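Thursday, May - print files and storefront notes

Rebuilt the interior of the Gilus paperback at 6 x 9 with a wider gutter. Page count went up by 24, so the spine has to be redone before the cover goes back to Ekpo. 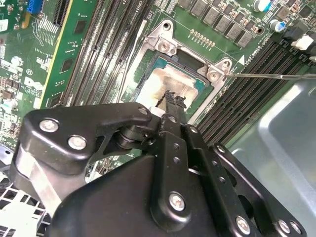 The ebook file converts clean except for 2 footnotes in chapter nine that still jump to the wrong anchor. Fixed by hand in the source - do not rerun the cleanup script on this file.

Johannes Oosthuizen asked for the Stinum sales export by title. Total for the period is 2,917 units, ebook and print combined. Returns are not netted out yet. Price test on the first Bovotbridge novel runs 30 days, then back to list.

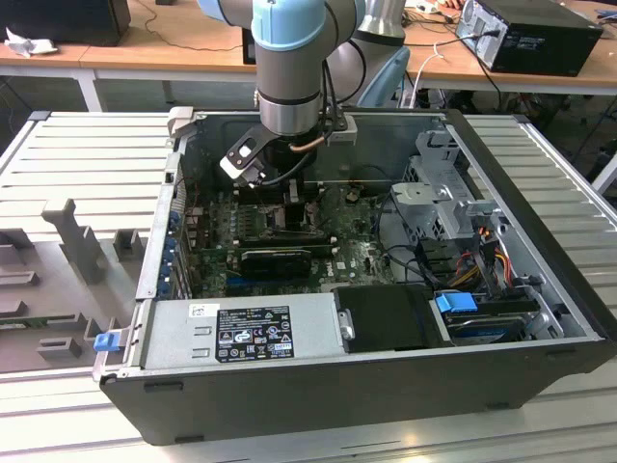 Tower on its side, side panel off, arm over the board.

Still open: spine width, back cover copy, large print ISBN. Check the proof for show-through on the map pages.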